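Use the good plates

My grandmother owned a dinner service of 97 pieces and ate her tea every night off a plate with a chip in it. The service lived behind glass in the front room at Clorwood, in a cabinet with a small brass key, and the key lived in a jug on top of the cabinet, so it was never a question of security. Anybody could have got at those plates. We simply didn't, apart from Christmas dinner, the odd christening and one visit from a cousin in Canada who, as I remember it, asked for a sandwich.

I have been thinking about that cabinet a good deal since April, when my mother finally decided she was moving somewhere smaller and the whole lot had to be wrapped in newspaper and taken out of the house. I did most of the wrapping. You learn a lot about a family by wrapping its plates. The soup bowls had plainly never had soup in them. There was a gravy boat with its paper label still stuck underneath, and a lidded dish that my mother and I turned over and over between us, trying to decide what it had been meant to hold (sprouts was my guess, she held out for stewed fruit). The everyday things, meanwhile, were crazed and scratched and grey in the middle from years of knives, and we threw most of them in a box for the tip without a second look, and then I went and fished two of them out again when she was on the phone.

So this is my case, and I know it has been made before, by better cooks than me. I think we should eat off the good plates. I mean on a wet weekday, with beans.

The usual argument against is that they'll get broken, and I should like to take that seriously, as people who make it are generally people who have paid for things themselves and remember what they cost. My grandmother was one of those. She bought the service piece by piece over years, from a shop called Sester that stood opposite the bus station, where you could put a little down each week and they would keep your plates on a shelf at the back with your name on. To her a broken plate was a week's overtime on the floor. I never had to buy anything that way and I'd be a fool to wave her caution off as fussiness.

All the same, plates do break, in cabinets as well as out of them. We lost three to a shelf bracket that gave way in the night, all by itself, with the door locked and the key in the jug. They had been used perhaps 11 times. If I'm to lose a plate I would like to have had my dinner off it first.

My friend Zanele Coetzee disagrees with me, and as she has disagreed with me at my own table, off my own good plates, I think she has earned a paragraph. Her view is that a thing kept back is how a household marks time. If you have the gold-rimmed cups out for every mug of builder's tea, she says, then what do you bring out when your daughter passes her exams? Her mother had a tablecloth that appeared twice a year, and Zanele says that when she smelt it being ironed she felt her stomach turn over with excitement, and that no amount of eating off nice plates of a Tuesday could have given her that. I haven't got a very good answer. I do remember the feeling. I remember my grandmother handing the plates down one at a time on Christmas morning, and being allowed at last, at eight or nine, to carry two together.

But I also remember being frightened. We ate those dinners with our elbows in. My uncle, who was a big, easy man and could make anybody laugh, went quiet and careful over his turkey, and I think everybody was relieved when the plates were washed and dried and back behind the glass, and we could all get on with cheese and biscuits from the ordinary ones. If an occasion makes the guests nervous of the crockery then something has got a bit muddled along the way. Zanele's tablecloth at least could be spilt on and washed.

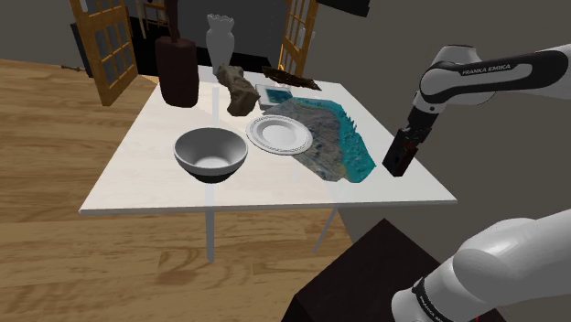
A grey bowl and a plate with a thin patterned border.

There is a smaller, more practical thing, which I hardly hear mentioned, and it's that food tastes nicer off a plate you like. I can't prove this and I don't much want to. I used to have my porridge out of a plastic bowl left over from when the children were small, standing up at the worktop and reading the back of the packet, and these days I have it out of one of the soup bowls that never saw soup, sitting down, and I would swear on anything you like that it's better porridge. It probably takes me four minutes longer. I have looked very hard for what I used to do with those four minutes and I can't find it.

Maarja Krūmiņa, who taught the evening pottery class I went to for one winter and was never any good at, used to get quite stern about this. She would pick up a mug that one of us had made, some lopsided, heavy article with a handle like an ear, and ask when we were going to drink out of it. People would say, oh, it's only for show, or, I thought I'd put pens in it. She wouldn't have that at all. A pot, according to Maarja, isn't finished when it comes out of the kiln, and it wants a year or two of tea and washing-up before you know whether it's any good. I still use mine. It holds far too little and it dribbles, and I know exactly where to put my thumb.

I think about her when I see how many homes now have the opposite arrangement to my grandmother's, with nothing kept for best and nothing much liked either. We buy a box of four of everything, plain, cheap, to tide us over till we get something nice, and 17 years later there we are, still being tided over. I'm as bad as anyone. The plates I had until this spring were bought in a hurry the week I moved in, and I never once thought them pretty. My grandmother did at least have a cupboard full of things she loved, and would stand in front of it sometimes with her duster, not dusting. I used to find that sad. I'm less sure now. It may be that looking was her way of using them, and that I've no business telling a woman who left school at fourteen how she should have enjoyed her own belongings.

I'll say, though, that she once let slip a different view. It was a Sunday, near the end, and she was living by then in my mother's back bedroom with her tea on a tray. I had brought it up on one of the best plates, partly out of mischief and partly because the others were all in the sink. She looked at it for a while. She asked me whether somebody was coming. I said no, it was just her. And she said, "Well, it's about time," and ate every scrap, and then ran her finger along the rim where the gold was.

I have some rules now, if it helps anyone who has a cabinet of their own and doesn't know how to begin. Start with one plate, and have toast on it. Don't put them in the dishwasher if there's any gold about, it comes off in no time and you'll be cross. Don't say anything to the children about being careful, or no more than you would with a plate from the supermarket; mine have broken one between them since we started and the dog has broken another. When one goes, say a rude word and sweep it up. The odd ones that are left over will do for under plant pots, or for biscuits.

My mother has taken six of everything to the new flat and I have the rest. She rang last week to tell me she'd had a boiled egg, and that she had found out what the lidded dish was for. She keeps her reading glasses in it.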